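Toy basket

A toy basket is an open container in which small playthings of different kinds are kept together. Wire-mesh baskets are a common form, usually rectangular, with low sides that let a child see the contents without tipping them out. Solid bins and trays are used in the same way. The term covers both the container and the mixed collection inside it.

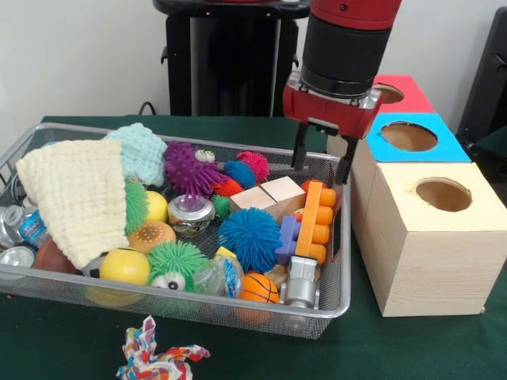

Sioned Probert

Contents

Balls make up a large share of most collections. Spiky rubber balls, sometimes sold as sensory balls, are made in bright single colors, and some have googly eyes. Miniature sports balls, such as small basketballs, are also common. Building bricks with round studs and plain wooden blocks tend to settle toward the bottom, where their flat sides pack closely. 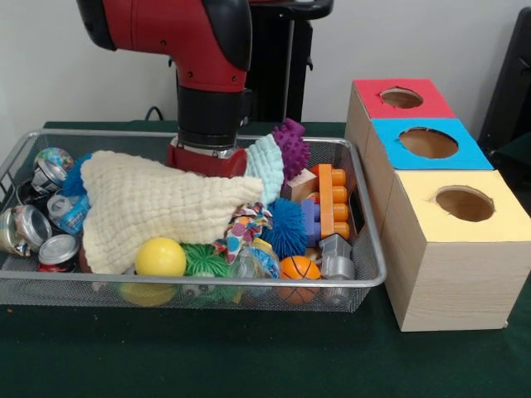
Cloths are often kept in the same basket. A knitted or waffle-textured cloth can serve as a blanket for a doll, a cover for hiding games or a soft layer over harder toys. Household items such as clean bottles and cans are added in many homes and playgroups. Cans should have no sharp rims, and bottle caps are removed for children under 3.

Related toys

Shape sorters and posting boxes are usually kept beside the basket, being too bulky to share it.

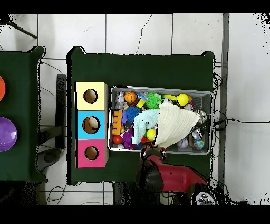 A posting box has one or more holes through which a ball, egg or block is dropped. Stacked versions have a separate opening in each section, often with each section painted its own color. The pieces are easily mixed with the general collection and may need to be picked out before play.

Care

Rubber and plastic toys are washed in warm soapy water and left to air dry. Cloths are laundered separately. Wooden blocks are wiped with a damp cloth and are not soaked.
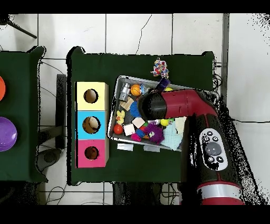 Meirion Nicholas, contributing editor

Sorting is generally done by material or by size. The Kemeys method, used in some nurseries, limits a basket to 6 kinds of toy and changes 2 of them every Wednesday. Toys taken out are stored in a closed box until their next turn.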